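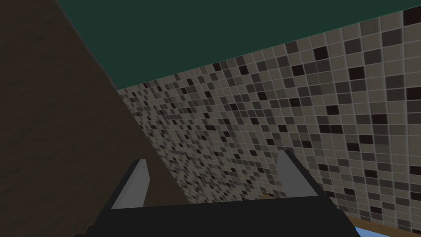 4. Fault in the grasp check

Of 564 simulated runs, seven ended with the Cornix controller reporting a held object while the gripper was empty. Yến Ninh traced the fault to a stale contact flag that was not cleared between runs.
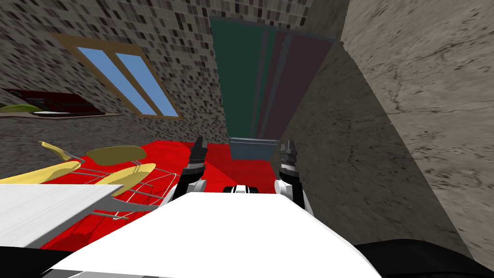

The flag is now reset at the start of each run. Wiroj Phuthong also added a finger-width check – a closed gripper no longer counts as a grasp. Retests use the room with the red floor and the gray box by the wall. The 100 retests gave no false reports.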